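Course handout, Unit 9: Small things on the table

Welcome back, everyone, and thank you for all the drawers you emptied over the break -- I read every one of your lists, and they were a pleasure. This unit of the Promgate home organizing course stays with one piece of furniture, the table where things get set down when we come in tired and mean to deal with them later.

Before you sort anything, look at what has gathered and ask which pieces live there and which are only passing through. A bowl is a lovely thing for keys and coins, but it fills up quickly if you let it take whatever is nearest. Tubes and little lidded containers do better standing or lying together in a shallow tray, where you can find them without digging. Long flat things tend to slide under one another, so give them a place of their own.
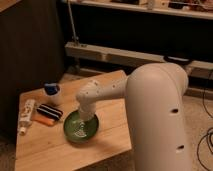 Sepúveda wrote in after the last unit that a bowl on the table never stays a key bowl in a house with children, and that two smaller ones had served the family better, one for grown-up things and one for everything else.

I think that's very sensible, and you're welcome to try it. If you go that way, keep both bowls shallow, so you can see the bottom at a glance.

For next time: clear one table at home, put back only what you use there, and leave it alone until we meet. Then write me a page (300 words is plenty) on what crept back, and where you think it came from. Bring your list on paper, please, as we'll be trading them in pairs.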